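Opinion > Food and Home > Kitchen habits

In defence of the slow cupboard

April 2019

I have been having the same argument with my sister-in-law for most of the winter, and as she won't read this I am going to have the last go at it. She thinks a kitchen should be emptied every December, the whole lot, tins and jars and bags of half-used things, and started again clean in the new year. I think that's a daft way to treat food and I want to say why.

My grandmother kept a slow cupboard. That was her name for it. Things went in at the back and came out at the front, and if a bag of lentils took fourteen months to make the journey then so be it. She bought rice in sacks from a shop in Otton that has long gone, and she tipped it into whatever tub was going spare. We never had a label in the house. You opened the lid and had a look and a sniff, and if you were still unsure you asked her.

Now I see people paying proper money for matching jars. There's a shop near me in Fandau with a wall of them, and the big ones are 49 pounds for the set. I stood there with one in my hand (I did, I was tempted!) and thought, what am I going to do with this that I can't do with the ice cream tub? It holds rice. The ice cream tub holds rice.

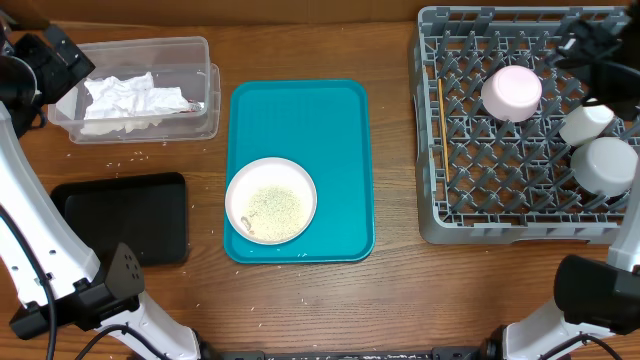
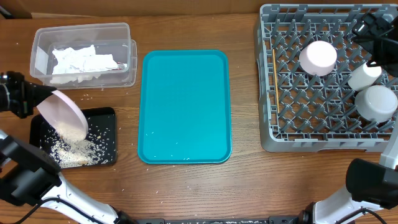
What the jars do to your shopping

My real complaint is with what comes after the jars. Once you've got a row of them you start to buy for the row. You want them all at the same height, so you top them up when they don't need it, and the old stuff stays at the bottom for years while the new stuff goes on top and gets eaten. Carmela Marras, who ran the evening cookery class I went to in Skoreck, used to make us tip everything out into a tray before refilling, so the old rice went back in last and came out first. It took two minutes and I still do it, mostly over a tray and sometimes over the floor.

She was also very firm about broken rice, which she liked for soup and which most of us had been throwing away. I must have binned kilos of the stuff before I met her - it makes me wince to think of it.

My sister-in-law says I am sentimental, and that a cupboard isn't an heirloom. Fair enough. She also says she likes to know what she's got, and I'll give her that one as well, because last month I found three open bags of pearl barley and I don't even like barley much. But her answer to three bags is to chuck them and buy one nice new one, and mine is barley for tea until it's gone. We had it four nights running. My husband was very good about the first two.

I do think there's a bit of snobbery in all this. A cupboard with odd tubs in it and a peg on the pasta looks like somebody is making do, and we've all been taught to be a bit ashamed of that. I'm not. I'd sooner visit a kitchen where I can see what they had on Tuesdays growing up than one that looks like the shop in Fandau.

So I shan't be clearing out this December either. There's a bag of split peas at the back that I've got plans for, and she is welcome to come round and help eat them.

Comments (49) | Shared 1,087 times

Contact us | Copyright Seok Opinion Pages | Back to top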